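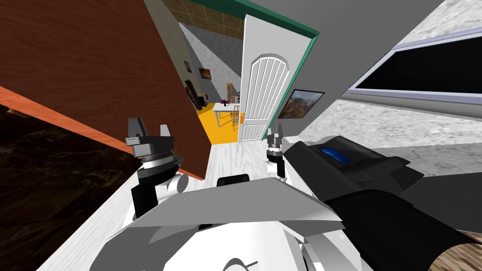
Berwyn Prothero asks whether he can skip this section and go straight to the oiling, having owned doors all his life. He can. Most of the calls to our helpline come from people who have owned doors all their lives.

Wulico > Hinges and Closers > Lewis Soft Closer > Section 4

Reading time: 11 minutes

Contents | Fitting | Adjusting | Faults | Spares

4. Setting up the closer on an internal door

The Lewis is a small spring closer that shuts a door slowly and without drama. It will not cure a door that sticks, drops, or was hung by a previous owner with strong opinions. Put those right first (Section 2).

You will need a pencil, a cross-head screwdriver, a spirit level, the paper template from the lid of the box, and the two keys. The large key sets the strength. The small key sets the speed and has already rolled under something.

4.1 Before you start

1. Open the door halfway and let go. If it drifts, the hinge side is out of plumb. A little drift is allowed. A slam is Section 2 again.

2. Check that nothing catches along the bottom. New carpet is the usual culprit, followed by the edge of a rug that everyone in the house has agreed to step over.

3. Lay all the parts out on a table and tick them off against the list inside the lid.
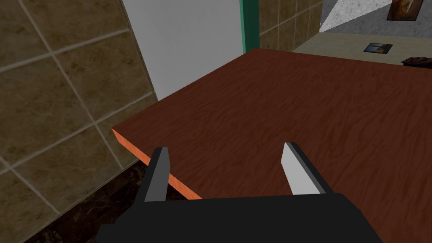

Fig. 4a. Wood-grain tabletop.

4. Read 4.2 to the end before drilling. We know.

4.2 Fitting the body and arm

1. Fold the template along the dotted line and tape it to the top corner of the door, on the side the door opens towards. The word TOP goes at the top.

2. Mark the four holes through the paper. Take the template down and look at the marks from across the room. If they look crooked, they are.

3. Drill the pilot holes. Wrap a bit of tape round the drill bit at the depth shown on the template.

CAUTION: Hollow doors have very little inside them. If the bit suddenly meets no resistance, stop and use the Sorelell anchors from the small bag. Do not fill the hole with matchsticks, however well it worked for your father.

4. Screw the body to the door with the speed valve facing the hinges. Leave each screw half a turn loose until all four are in, then tighten them in a cross pattern.

5. Fix the arm bracket to the frame. On a painted frame, score round the bracket with a knife first or the paint will come away in a long, satisfying and expensive strip.

6. Join the arm to the body. It is under tension from this point on. Keep your fingers out of the elbow.

Note: If the arm points straight at the ceiling, the bracket is upside down. Undo step 5 and tell no one.

4.3 Setting the strength

1. Put the large key in the end of the body and turn it clockwise one full turn.

2. Open the door to 88 degrees, or as near to square as you can judge without fetching a protractor. Let go.

3. If the door stops short of the latch, add half a turn and try again. If it arrives like a bailiff, take half a turn off.

CAUTION: Never go beyond four full turns. The spring will let you. The screws won't.

4.4 Setting the speed

1. Turn the small key clockwise to slow the door and anticlockwise to speed it up. A quarter turn is a lot.

2. Wait for the door to close fully between adjustments. This is dull, and it is the step people leave out.

3. Try it again at night with the heating off. Cold oil runs thicker, and a closer set on a warm afternoon will be sluggish by October.

Note: Emrys Gough, who wrote the first edition of this guide, recommended setting the speed so that a person could get through with a tea tray. We have kept this as the official test.

4.5 Looking after it

Wipe the arm with a dry cloth when you remember. Check the screws after some 3000 closings, or when you first hear a click, whichever you notice sooner. Do not oil the body. It has its own oil, and it would like to keep it.

For replacement arms, quote part 67. The older Wusivano arm looks the same and does not fit.

Contents | Fitting | Adjusting | Faults | Spares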